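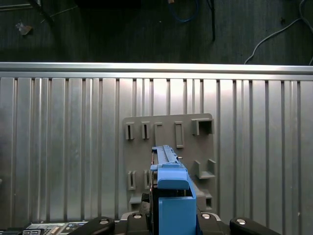 Blaues Kunststoffteil vor der grauen Platte mit den vielen Haltern, Arbeitsplatz in Cutdale

Kollege Arm macht keine Kaffeepause

Als ich um kurz nach sieben in Cutdale ankomme, hat Eilidh Tosh schon den zweiten Becher Tee in der Hand und schimpft über eine Schraube. Ich mag sie sofort. Seit elf Jahren zerlegt sie bei Zundden alte Bürorechner, und wer ihr fünf Minuten zusieht, will danach selbst nie wieder behaupten, er könne mit einem Schraubendreher umgehen.

Zundden kauft ausgemusterte Computer aus Schulen, Kanzleien und Arztpraxen, holt heraus, was noch taugt, und verkauft den Rest als Material. In einer normalen Woche kommen 457 Geräte auf die Rampe. Bei jedem muss die Festplatte raus, bevor sonst irgendwas passiert, da verstehen die Kunden keinen Spaß. Und genau diesen Handgriff (Gehäuse auf, Träger greifen, ziehen, ablegen, nächstes Gehäuse) übernimmt seit Mai immer öfter ein Roboterarm.

Ich gebe zu, ich hatte mir eine Halle voller zischender Maschinen ausgemalt, so wie in der Autowerbung. Stattdessen stehe ich vor einem Arbeitsplatz, der eher an eine gut sortierte Hobbywerkstatt erinnert, und der Arm bewegt sich so bedächtig, dass ich zuerst dachte, er sei kaputt!
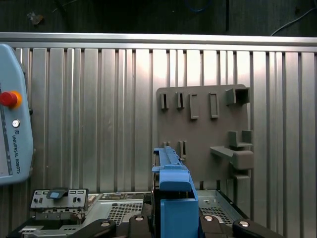

»Der ist langsamer als ich«, sagt Eilidh, und man hört, dass ihr der Satz Freude macht. Sie schafft an einem guten Tag 135 Laufwerke. Der Arm liegt bei 81, dafür tun ihm abends die Daumen nicht weh. Ihr schon, seit Jahren, und der Betriebsarzt hat ihr mehr als einmal gesagt, sie solle sich was anderes suchen. Wollte sie aber nicht. Sie mag Rechner.

Programmiert wird die Zelle von Iker Lorente, der eigentlich aus der Verpackungsbranche kommt und von dort eine Menge Geduld mitgebracht hat. Sein großes Thema an diesem Vormittag sind Festplattenträger. Ich wusste vorher gar nicht, dass man über Festplattenträger eine Dreiviertelstunde reden kann, aber bitte: Manche sitzen locker, manche klemmen, manche hat irgendein Schüler im Jahr sonstwann mit Kaugummi veredelt. Der Mensch merkt im Handgelenk, ob ein Teil noch festhängt. Der Roboter muss das erst beigebracht bekommen, und zwar mit sehr, sehr vielen Versuchen. Iker führt darüber Buch, in einem Programm namens Nirano, das die Belegschaft konsequent »Miranda« nennt.
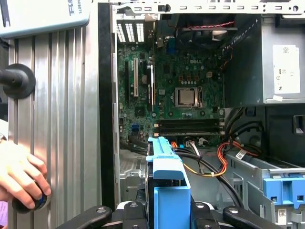
Was mich wirklich überrascht hat: wie viel Eilidh inzwischen mit der Technik zu tun hat. Am Anfang, erzählt sie, habe sie die Kiste keines Blickes gewürdigt. Dann stand Iker eines Morgens ratlos vor einem Gehäuse, und sie konnte nicht anders, sie ist hin und hat ihm gezeigt, dass man erst leicht kippen und dann ziehen muss. Am nächsten Tag kam er mit drei weiteren Fragen. Heute steht auf ihrem Dienstplan an zwei Tagen pro Woche »Zelle«, und dafür gibt es eine Lohnstufe mehr. Die musste sie allerdings selbst einfordern, und es hat bis zum Herbst gedauert.

Nicht alle sehen die Sache so entspannt. Dušan Čierny arbeitet an der Nachbarbank und sitzt im Betriebsrat. Sechs Leute haben früher nur Laufwerke ausgebaut, jetzt sind es vier. Entlassen wurde niemand, die anderen beiden prüfen Mainboards, aber Dušan hat sich die Zusage der Geschäftsleitung schriftlich geben lassen, und sie gilt erst mal nur für zwei Jahre. »Und dann?«, fragt er und schaut dabei mich an, als müsste ich es wissen. 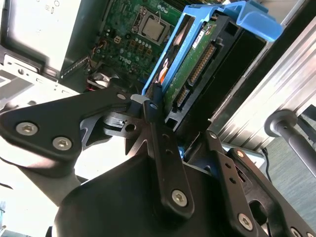 Ich habe die Frage an Ishbel Pollock weitergereicht, die den Betrieb leitet und ihr Büro direkt über der Rampe hat (man versteht bei offenem Fenster kein Wort). Sie will keine Versprechen machen, die sie nicht halten kann, sagt sie. Eine zweite Zelle sei angefragt, beim Integrator Pelkonen, das Angebot liege auf dem Tisch und sei ihr zu teuer. Im Übrigen finde sie seit Langem kaum noch Leute, die acht Stunden am Stück dieselbe Bewegung machen wollen. Kann ich verstehen, ich habe es nach dem Mittagessen selbst probiert und hatte nach einer halben Stunde eine Blase und einen verbogenen Träger vorzuweisen.

Eilidh hat ihn kommentarlos wieder gerade gebogen. Dann ist sie zurück zu Iker gegangen, die beiden hatten noch einen Stapel Gehäuse vor sich, und stritten sich schon wieder über den richtigen Kippwinkel.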